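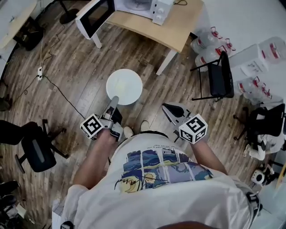 Every September I get the same question from people at the garden center and over my back fence: is it too late to plant garlic, or too early? Around here (I'm in zone 6, heavy clay, wind from every side) it's a bit too early to plant and exactly the right time to get ready, so I'm going to go through how I do it. I spread my seed garlic out on the floor to sort it, and if your house has dark wood floors, put an old sheet down first, because garlic skins get into the gaps between planks and you'll be sweeping them up at Christmas. A plain white plate is handy for sorting too. Soft spots and bits of blue mold show up on white much better than they do in the bottom of a brown basket.

What to buy

Get seed garlic, or save your own biggest heads. Grocery store garlic sometimes works, but you don't know what variety it is or where it grew, and a lot of it is softneck from places with much milder winters than mine. I grow hardnecks because they shrug off the cold and because I like the scapes in June (chopped into scrambled eggs, oh my!). My friend Usa swears by softnecks because she braids hers, and she's 30 miles south of me and gets away with it.

I planted 70 cloves last fall and that kept two of us in garlic until the following spring, with enough left over to replant. If you cook with it every night, plant more than that. You won't be sorry.

Getting the bed ready

Pick a spot with full sun that hasn't had onions, leeks or garlic in it for three years. Pull out whatever tired thing is growing there now - for me it's the bush beans, which have been done for two weeks and I just haven't wanted to admit it.

Loosen the soil with a fork as deep as the tines will go. Spread two inches of finished compost over the top and rake it in. If you've got clay like mine, a raised row makes a huge difference. I mound mine up six inches or so, and ever since I started doing that I've stopped losing heads to rot. Garlic hates sitting in a puddle all winter.

Then leave the bed alone for a couple of weeks. The weed seeds you stirred up will sprout, and you can scuff them off with a hoe on a dry morning before anything of yours is in the ground. I skipped this step one year and spent all of April on my knees pulling chickweed.

Splitting the heads

Don't split the heads until a day or two before you plant. Once the cloves are apart they start drying out at the bottom, where the roots come from. Twist the head gently and work the cloves loose with your thumbs, and try to leave the papery skin on each one. If a little peels off, fine, plant it anyway.

Sort them into big, middling and small. The big ones go in the ground, the small ones go in the soup. Big cloves make big heads, and I wish I'd believed that my first few years instead of planting every last sliver. Anything mushy goes in the trash, not the compost.

Planting

I plant in the middle of October, a few weeks before the ground freezes. You want roots before winter but not much green on top. If you're farther south than me, wait until November.

1. Stretch a string down the row so you're not planting in a wiggle like I used to.
2. Make holes six inches apart, with a foot between rows. I use an old broom handle with a line of tape on it.
3. Drop in one clove per hole, pointy end up, flat end down. The tip should sit two inches below the surface.
4. Fill in, firm it with your hand, and water well.
5. Write the variety on a stake in pencil. Marker fades by March and then you're guessing.

Mulching

Give it a week, then cover the whole bed with four to six inches of straw. Straw, please, and not hay, unless you'd like a lovely crop of grass. Chopped leaves work too, but whole maple leaves mat down into something like wet cardboard and the shoots can't push through.

If green tips poke up before the snow comes, don't panic! Mine do it about every other year and they always come through fine. Pull a bit more straw over them and go inside.

I'll write up spring feeding and cutting the scapes when we get there. For now, order your heads if you haven't yet, since the good hardnecks sell out fast, and go pull those beans.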